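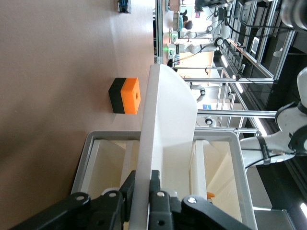 Home | Files | Changes | Contact

August 16, 2023
by Inês Falcão

# Teixeira table objects, data card

Teixeira is a small collection of everyday workshop things on a table: foam blocks, trays, and the little items that people leave next to them. We made it so that students can practice sorting and tidying with the same objects each year. Please read this card before you download, especially the part on labels.

## What is inside

The collection has 300 short recordings, divided in 8 folders. Each folder is one layout of the table. The recordings were made in July by Duarte Garcia and me, and the labels were checked by Balthasar Camenzind.

The most common object is the two-color foam block. It has one black layer and one orange layer, joined along the long side. In the labels it is always one object, `foam_block`, never two. Some blocks have a small round hole in the orange layer. We did not make a separate name for these.

## Names of the objects

- `foam_block` — black and orange foam, any position
- `tray` — light gray tray with rounded corners, pale inside, with low dividing walls
- `small_item` — anything small which we could not name with certainty
- `table` — the wooden top only. The gray metal rail at the side has its own label, `rail`

Many questions come about `small_item`. When a thing is only partly visible, two people can give it two different names, and we had this problem often with the blue and gray objects near the far side of the table. Now they all have the general label. If you know better, write it in the `note` field and leave the label as it is.

## Position of the block

A block can be `upright` or `flat`. Upright means that it stands on one of its narrow faces. If it leans on the tray, we write `leaning`, also when the angle is very small. For the color side, use `orange_left` or `orange_right`, as seen in the recording. In folder 6 these two values were exchanged by mistake in the first version. Please download this folder again if your copy is from July.

## Known problems

The table top is smooth and reflects the lamp, so a pale patch can appear on the wood. It is not an object and has no label.

The orange items inside the tray are sometimes hidden by the inner walls. We labeled them only when a person could see them without moving to the next moment of the recording. 63 recordings have at least one item of this kind, and they are listed in `hidden_items.txt`.

## Use and contact

You may use the files for teaching and for your own study. For other use, write first to Eduardo Serrano. Corrections to the labels go to Balthasar, with the folder number and the name of the recording.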